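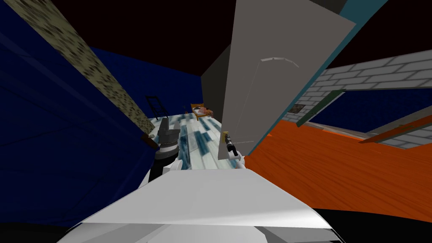
Fig. 4. Gold handle on an open gray door.

Section 4: Opening and saving a room plan

Tistilgate Room Planner keeps each plan in a single file. Finish the installation in Section 3 before you start, and have at least 540 MB of free disk space.

1. Start the program and choose File, then New Plan.
2. Type the length and width of the room. Measure from wall to wall at floor level, not from the baseboard.
3. Enter the ceiling height. If the ceiling slopes, enter the highest point and set the slope later (see Section 6).
4. Add doors and windows from the Openings list. For each door, pick the hinge side and the swing direction.
5. Choose File, then Save As. Give the plan a name and click OK.

Note: Changing the units after step 2 does not convert what you have already typed. Delete the room and start again.

Caution: Do not keep the only copy of a plan on a removable drive. If the drive is pulled out during a save, the file cannot be repaired.

Autosave

Autosave is off when the program is first installed. To turn it on, open Settings, click Files, and enter an interval. We suggest 20 minutes for most computers. A shorter interval can slow down large plans — anything over 767 items counts as large here.
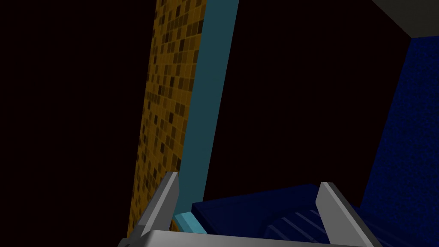 A customer wrote to the Quintanilla help desk that autosave had stopped after the plan was renamed outside the program, and asked whether the old copies were lost. They are not. Look in the Backup folder under the earlier name, open the newest file, and save it under the new one.

Importing older plans

6. Choose File, then Import, and select the old plan.
7. When the Garkero format box appears, leave Keep Layers checked.
8. Wait for the progress bar to close, then check every wall height against your notes.

Plans with more than 1,000 items must be split before import. Use Split by Floor in the Tools menu.
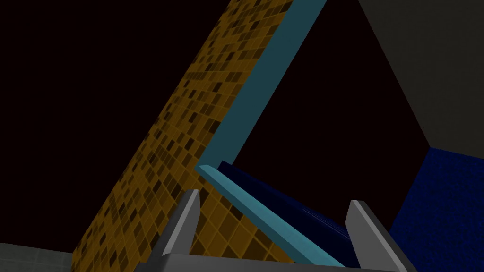 Fig. 5. Flat-shaded shapes against a black background, low angle.

If the import stops partway, restart the program and repeat from step 6. The original file is left unchanged.

Manual revised 2022-07-03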